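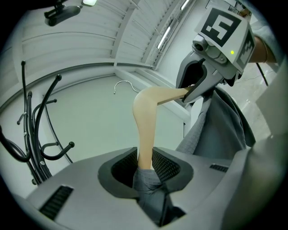

Two grippers, one mannequin leg, gray knit. Dressing task, second station.

Posting our equipment plan for the next budget round as a thread. A few people asked what a hand-held gripper setup costs to run once you stop looking at the quote and start looking at the year. I do the purchasing for a small group, so this is the purchasing side.

1/ The ask was simple. Meenakshi Naidu runs our garment work and wanted more pairs of hand-held grippers. Dressing tasks need two hands almost all the time - one holds the limb, the other deals with the fabric. So I budget in pairs. A single gripper on the shelf is a spare and gets its own line.

2/ We got quotes from Tirar and Botside. Tirar was cheaper per unit. Botside included the mounts, the printed markers and a charger in the price. Once I added those to the Tirar quote the gap was small enough that I stopped caring about it and looked at lead times.

3/ Lead times: Botside said 20 working days. Tirar would not put a number in writing. I have been burned on that before, with a set of arm controllers that were "shipping soon" all through April. If it isn't on the quote, I plan as if it doesn't exist.

4/ Finger pads. Put them in the budget as a consumable, same as gloves and tape. Fabric work is easy on them. Pinching a smooth hard surface like a mannequin leg is a different story, and you want to swap them before the grip gets unpredictable. I set aside $1,000 for the year for pads and screws. Last year I set aside nothing and paid for it out of the travel line.

5/ Storage. We record 53 sessions in a normal month and the files are bigger than whatever you are picturing. Drives came out as the second largest item on the sheet, ahead of the mannequins, the racks and all the clothes put together. Ask for a sample file from the vendor and do the math before you sign.

6/ Mannequins. Buy the kind with joints that hold a pose or buy separate limbs already bent. We have some of each. Aled Trevor wants full bodies for the next phase and I have priced them, but they take up floor space and floor space is the thing we're shortest on. That one is still open.

7/ Clothes. Cheap, but somebody has to choose them. Knits stretch and forgive a lot. Stiff fabrics don't. We buy multiples of the same garment in the same size so a snag doesn't end a series halfway through. Keep the receipts together, because finance will ask why a robotics account is buying tights and sweaters.

8/ Coat racks and hangers are in there too. Under furniture, according to our system. Under equipment, according to the grant. I put them under furniture and wrote a note.

9/ People time. This is where most first budgets I've seen are thin. Someone has to hold the grippers, reset the garment and check that the recording is usable. Abou Zeid quoted us for outside operators and it was a fair price, but training them on our tasks would have used up the first few weeks. We're keeping it in house for this round.

10/ Repairs. Botside wants a service plan paid up front. I turned it down and asked for a price list for parts instead. They sent one. Jaws and camera modules are the two I'd keep in a drawer.

11/ The robot arms themselves are on a separate sheet. Vereo gave us a hold price good through Aug 31, 2026, and I would like the fabric recordings reviewed before we commit. If the two-handed tasks look good we order 2 arms. If they don't, we spend another quarter on grippers and let the hold go.

12/ Order of purchase, for anyone copying this: one pair of grippers, drives, one limb, a bag of clothes. Run that for a month. Then go back to the sheet and fix your numbers before buying the next pair.

13/ I can share the blank version of the spreadsheet. It has a tab for consumables and a tab for lead times, and the tax column is set up for us so change that first. Reply here and I'll send it over when I'm back at my desk.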